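Afternoon tea for my cousin's citizenship party, a small thread from someone who started planning too late.

---

I promised Francine Beaulieu that I will take care of the snack table. She does the hot food, I do everything that people can grab with one hand. It sounded easy in March.

---

First lesson: do not put the drinks in a bucket of ice indoors. Last year we had a puddle until the hallway. This time I borrowed a stepped rack from Raymonde Gagnon and I like it very much – people see the labels and take one without digging.

---

I made a trial at smaller scale, to see how things look on a brown table with no tablecloth.
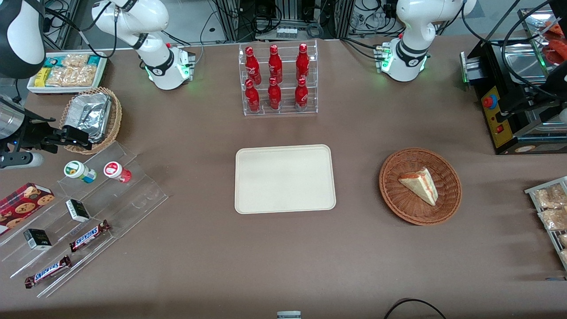 Trial table: six Cokes on the clear rack, cream tray still waiting for its job, one slice of cake in the basket.

---

The cake has a reddish layer inside and I am quite proud of the colour. My jam is from Bouchard, the small shop near the library, 5 dollars a jar. If you bake it yourself, leave it overnight before slicing.

---

Wicker baskets: yes or no? Harpreet Hawthorne says they catch crumbs and are a nightmare to clean. She is right, but I find them warmer than plates. I will put a serviette under the cake.

---

Packaged things stay in the white container, so parents can read the ingredients before the kids get them.

---

Still open: what goes on the tray. I think cucumber sandwiches, or Nanaimo bars if Imtiaz has time to make them. He said he will tell me tonight.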